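Juli, kurz vor Mitternacht

Der Arm ist heute wieder stehen geblieben, dreimal vor dem Mittag, jedes Mal mit Kraftüberschreitung. Yasir tippte auf die Software, ich auf Yasir. Am Ende war es der Kabelbaum: Ab einer bestimmten Drehung zieht er am Handgelenk, und die Steuerung hält das für eine Kollision. Brav von ihr. Despina hat dafür rund 200 Zeilen Protokoll gelesen und danach eine Weile nicht mit uns geredet.

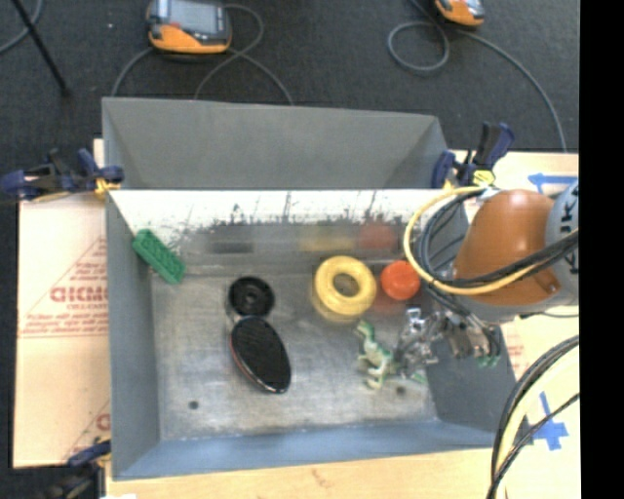 Morgen also Kabel neu verlegen, 20 Griffe zur Probe, halbes Tempo. Frau Bratu will bis 6 Uhr abends einen Bericht – gern mit Ursache, lieber ohne Kosten.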